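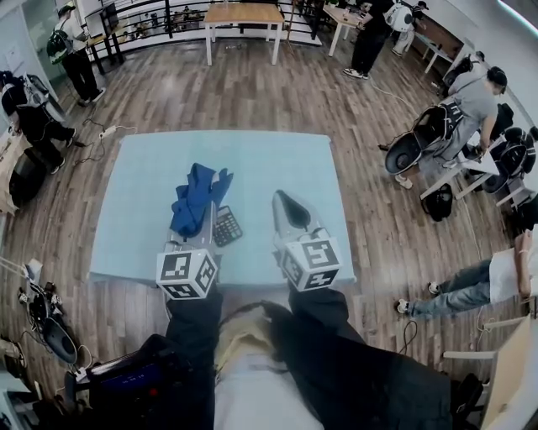

How often should a shared upstairs work floor get a safety walk-through?
Once a month for the full list, plus a quick look at the floor and the exits before people settle in each morning.

Upper floor walk-through, Nernside building
July, started 8:15 in the morning, finished again after lunch
Comments are mine. If you disagree with one, write under it and I'll read it!

How I mark things: OK means leave it alone. FIX means somebody does it this week. WATCH means I'll look again next month and get grumpy if it has gotten worse.

1. RAILING

Railing fixed firmly along the back: OK
I leaned on it, pulled on it, and gave it a good shake at each post. No wobble and no clicking, even at the corner that clicked all spring. It's black metal with vertical bars, which I like much better than the horizontal kind, where everyone's foot goes straight onto the bottom rail like it's a bar stool.

Nothing hung or balanced on the top rail: FIX
Two coffee mugs before 9. There are people and furniture on the level below us, and a mug makes a very bad surprise from this height. Please, please put drinks on a table.

Furniture set back from the railing: WATCH
The light wooden table with the white legs drifts. Every time somebody needs more elbow room it gets a nudge backward, and it never gets a nudge forward. I'd like a strip of clear floor wide enough to walk through without turning sideways.

2. FLOOR

Planks flat, no lifted edges: OK, with one grumble
The wood planks are in good shape overall. The one near the top of the stairs has a lip I can feel through my shoes but can't see, so I put tape on it. Mercado laid this floor and their leaflet says a raised edge can be sanded down, so I've asked the front desk for a date.

Nothing stored on the floor under the tables: FIX
I know, I know, it's only small stuff. There were a few small items under the light wooden table and I wrote the same comment last month. Small stuff rolls, and then it's in the aisle with your heel on top of it. We have bins! They live on the Vavix shelves by the stairs and most of them are begging to be used.

Bags off the walking path: WATCH
A black bag sitting close beside a work table is okay with me as long as it's tucked in tight and the straps aren't trailing. Backpacks are a different story. If you're up and moving around with one on, think about how far it sticks out behind you when you turn at a desk. I've been bumped by 2 of them this year and I bumped somebody else with mine, so I'm not preaching from a great height.

Spills wiped up, dry cloths nearby: OK
The roll by the sink was full.

3. WORK TABLES AND DESKS

Tables stand level and don't rock: FIX (one only)
The second small wooden table rocks on the corner nearest the stairs. It needs a turn on the leveling foot and I didn't have the right wrench on me. Everything else stayed put when I pushed down on the corners.

Mats lie flat with no curled corners: OK
The square light blue mat in the middle of the floor is doing a great job. Small things like a calculator are easy to spot against it, which saves a lot of patting around. If a corner starts to curl, flip it and put some weight on it overnight – don't tape it down, the tape leaves a mess I then have to scrape off.

Cloths folded or spread out when you're done: WATCH
My pet subject. A cloth left in a bunch hides things, and I've reached into one and found the open end of a pair of scissors. So the blue cloth is welcome on the table, and so is any other color you like, but at the end of your turn please shake it out, check what was under it, and fold it. It takes no time at all.

Small electronics in good condition: OK
Calculators only need a glance. Look for a cracked case or a battery cover that has gone missing. If the cover is gone, put it in the tray marked 'repair' and take another one. Loose button batteries go straight to the front desk, never into the trash and never into a pocket.

Working height is comfortable: WATCH
This one's really for the folks at the white desks. Bending forward over a desk for a few minutes is fine, but do it all morning and you'll feel it in your back by dinner. Raise the work or pull up a stool. And if you work seated at the low table in the middle, scoot in close so you aren't reaching the whole time.

4. CLOTHES AND SHOES

Closed shoes: OK
Sneakers are perfect. I saw no sandals this time, a big improvement on June.

Loose ends tucked in: WATCH
Scarves, long cords, wide sleeves, anything draped over you that might trail across the table. Tuck it in or take it off before you start.

5. WAYS OUT AND FIRE THINGS

Both exits open from inside without a key: OK
The back one sticks a little. A hip works, but a hip shouldn't be needed, so it goes on the list.

Extinguishers in place, needle in the green: OK
There are 4 up here and all have their pins. Dilletti did the yearly service and the tags are easy to read for once.

Exit signs lit: OK

Posted headcount limit: WATCH
The sign by the stairs says 16. We've been under it each time I've checked, but on open afternoons friends tend to wander up to say hi, and friends count.

Stands and easels clear of the stairs: OK
If you move a stand to get at something behind it, put it back on its floor mark afterward. The marks are faded, so I'll redo them when the new tape arrives.

STILL OPEN FROM LAST TIME

Stair light flickers. Reported, no answer, reported again.
First aid box is short on the small bandages and has a heroic quantity of the giant ones. Small ones are on order.
Wrench for the leveling feet. I'm bringing mine from home, and I would like it back.

Next walk-through is in August at the same time of the morning. If you come along, bring a flashlight; the corner behind the shelves is darker than you'd think.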